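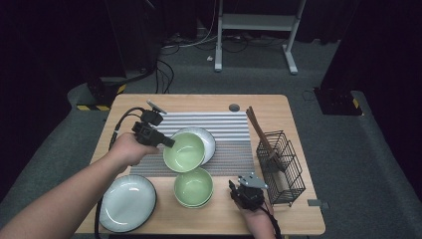 Visit report: Zokitz tableware open day, Kosarach

Zokitz opened its Kosarach premises to trade visitors on Jan 3, 2020. Entry was by registration, with 39 places, and the program covered the stockroom, the glaze samples and a session on table setting. I attended all three.

Stockroom

Shelving runs the full length of the building. The current catalog lists 954 items, most of them bowls and plates. Breakage in transit was discussed at length - the switch to deeper carton dividers is due in April, and existing stock will not be repacked.

Table setting

The session used the Parka place setting: a striped gray and white mat, a white round plate with a thin dark rim, and a pale green bowl on top. Spare bowls are nested. Long wooden utensils go in a black wire mesh basket on the right side of the table, clear of the mat.

The glaze on the bowls is smooth and glossy inside. Against the gray stripes the green reads well. I would still prefer a plain mat, as the stripes make a slightly off-center plate more noticeable.
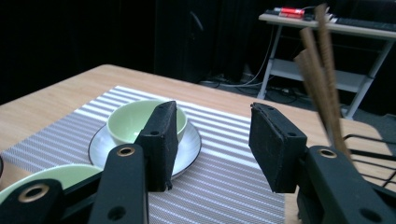 Ordering and delivery

Minimum order is 50 pieces per shape, and shapes cannot be mixed to reach it. Mats are sold separately. Lead time is 60 days from confirmation. Regional orders go through Kılıçarslan, which also handles replacements - claims need the carton label, so keep the packaging until everything has been checked.

The price list was handed out at the exit. It does not include the wire baskets.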